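Notes from the Wotik Term: Teaching Students to Gather Demonstrations

I have supervised the student robotics project at Piltlow since January, and several readers have asked for a fuller account of it than the short notices I usually post. The term has now closed and the shared drive has been tidied, so I am setting down how the project was run and what I would wish to change.

The project is called Wotik. Its purpose is modest. Students collect demonstrations of ordinary household tasks using hand-held grippers, check the recordings themselves, and then use the accepted ones to train a small model. Most of them arrive expecting to write code from the first day. They spend the greater part of the term handling plates, bowls and mugs, and writing down exactly what they did with them. I make no apology for this arrangement. A student who has set the same table many times over has a much clearer idea of what a model is being asked to learn.

Sessions are held on the open floor of the workshop. Several people work at once, each with a backpack and a gripper, while others sit at the desks along the side of the room or wait their turn. Tasks are laid out at floor level on a mat or cloth, which allows a station to be moved or cleared quickly.

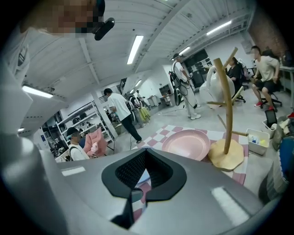 Helmi Ojala wrote to me after the second notice to say that a term was far too long to spend on collection, and that her own group would have lost half its members by the fourth week. She suggested that each student should see a model trained on their own recordings within a fortnight, however poor the result.

I have considered this at some length and I believe she is largely right. We did lose members, although fewer than she feared, and those who left gave the same reason she predicted. From next term, every student will train on a small early set before continuing. The result will be weak, and I would like them to see that for themselves and to discuss why.

The figures for the term are as follows. Students submitted 3,571 demonstrations. Of these, 1,134 were rejected at review, most of them for one of two faults: the object had left the view of the camera at the moment it was grasped, or the recording had been started after the hand was already moving. Both faults are easily corrected once a student has been shown them. The difficulty lay in the timing of our reviews. In the first weeks we waited until a student had completed a batch of 100, by which point a bad habit had been repeated 100 times. We later moved to a short review at the end of each session, and the rejections fell considerably.

Tableware proved the most instructive material we used. A plate lying flat must be taken by the rim, and the approach has to be low and unhurried. Bowls are more forgiving when they stand alone and a good deal less so when they are stacked, for a careless grip lifts one and leaves the other behind. Students were asked to decide before each attempt whether they meant to move one bowl or two, and to enter that decision in the log.

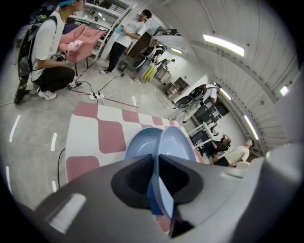

The log itself was the subject of some complaint. It asked for the task, the objects, the starting arrangement and any interruption, and it was kept by hand until the middle of the term. I had hoped that writing would slow people down and make them observant. In several cases it merely made them brief. The students' own replacement, a plain form with a free box at the end, was better kept and is now the standard version — I would ask anyone still holding the old sheets to discard them.

Two practical matters remain. Cables on the floor need more thought than I gave them, and next term the routes will be agreed before anyone puts on a backpack. The mats will also be given fixed positions, so that recordings from different weeks can be compared more fairly.

The group in Cáceres, with whom we exchange task lists, has asked to see our review notes, and these will be sent once names have been removed. The Prurnelent loan agreement for the spare grippers has been renewed on the same terms as before. Students who wish to continue should write to me with their preferred session and the name of one task they would like to see added to the list.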